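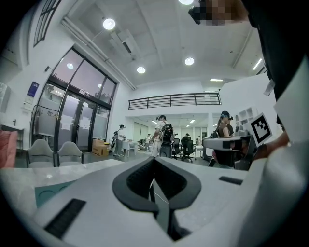 Print
E-mail

Visit Report: Kinstead Handset Assembly and Test Center

Mar 12, 2020

A delegation of 4 members of the Nedusance retail purchasing group visited the Kinstead assembly and test center at the invitation of the manufacturer. The delegation was led by Qianru Deng and included Guoqing Su, Boyang Liao and Lewis Menzies. The purpose of the visit was to review preparations for the Hasitz, a mid-range phone that the group intends to carry in its stores from September.

The visitors were received by Haoran Xu, production manager, who gave a short presentation on the site. The center employs 633 people on two shifts. Final assembly takes place on the ground floor, with testing and packing on the floor above. Visitors are required to leave their own phones at reception, and the delegation did so.

The tour began at the display bonding line, where the front glass is joined to the panel under pressure. Mr. Xu explained that this line was moved last year to shorten the distance between bonding and inspection. The delegation then proceeded to the battery fitting area and to the radio test booths, where each handset is checked on all the network bands it is sold to support. Mr. Menzies asked whether units for the American market go through a separate check. He was informed that they do, and that the results are kept with the serial number.

In the endurance room, sample handsets are charged and drained without a break for 72 hours. Drop testing is carried out next door. The delegation watched several drops onto steel plate and was shown the written record for the previous batch. Ms. Deng requested a copy of the hinge and button test results for the Zou, the older model - these had not been sent with the other papers in the winter. Kinstead agreed to supply them.

The afternoon meeting dealt with spare parts and repairs. Kinstead proposes to hold replacement screens and batteries at one warehouse. The delegation expressed a preference for two, given the delays seen with the Zou. No decision was reached, and Mr. Liao will continue the discussion in writing. Packaging was also reviewed. The charger remains in the box, while the earphones will be sold separately.

An initial order of 836 handsets was discussed, subject to approval of the final software. The delegation thanks Mr. Xu and his staff for their time. Members who wish to read the test records may apply to Mr. Su at the purchasing office.

Print
E-mail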